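Time alignment and pose filtering for a hand-held gripper recorder
Project report, software part

1. Goal of the project

In our course project we record table tasks with two hand-held grippers and convert the recordings to a format that a robot policy can use. My part was the software between the recording and the training set. I named this tool Talto. It has to read the streams, put them on one clock, calculate the position of each gripper, and throw away the parts where the position is not reliable.

The hardware and the recording program were already in the lab when I started, so I describe them only where the software depends on them.

2. Marker tracking

Each gripper carries a cube with square markers on its faces. The head camera sees the cubes from above, and the gripper camera sees the table from close. From the head camera I detect the marker corners and solve the pose of the cube. If only one face is detected, the solution can flip between two orientations. This was the biggest source of errors in the first version.

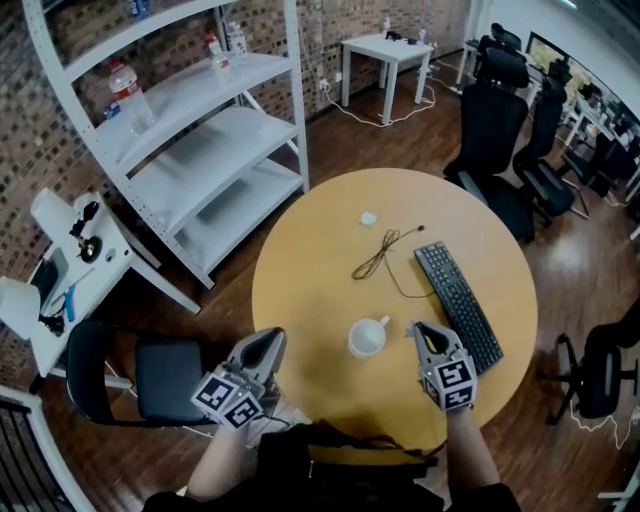

To reduce the flips I keep both candidate solutions and compare them with the last accepted pose. The candidate with the smaller rotation change is chosen. When the cube has been lost for more than 10 frames, the last pose is too old for this comparison, so the filter starts again and waits until two faces are detected together. The waiting frames are marked as invalid and they do not enter the training set.

I also tried a smoothing filter over the whole path. It made the plots nicer, but it moved the moment when the jaws close, and for grasping this moment is important. In the final version the smoothing is switched off by default.

3. Time alignment

The cameras do not start at the same moment. At first I used the file creation time, and the result was wrong by a different amount in every session. Now the operator turns both grippers quickly left and right at the beginning. Talto calculates the rotation speed in each stream and searches for the shift with the best match. The method needs a clear motion. With a slow turn the match curve is flat and the program asks for a manual value.

4. Checking the result

For the check I used 41 recordings from one Wednesday. The tool accepted most of them in full. In 5 recordings the alignment failed, and in all of these the turn at the start was too slow. The viewer shows the gripper video and the calculated path side by side, and I looked through every recording in it.
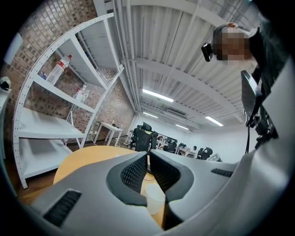
Hourani commented on the draft that a flat match curve should stop the conversion completely, because a tired operator will type any number to continue. I agree with this remark, but I had no time to change it before the deadline. At the moment the manual value is written into the log, so such recordings can be found later.

5. Open points

The limit for a lost cube is fixed in the code and should move to the settings file. The viewer becomes slow with long recordings, as it loads all frames into memory. I did not yet test the path on a real arm, therefore I can say nothing about how well a policy learns from this data.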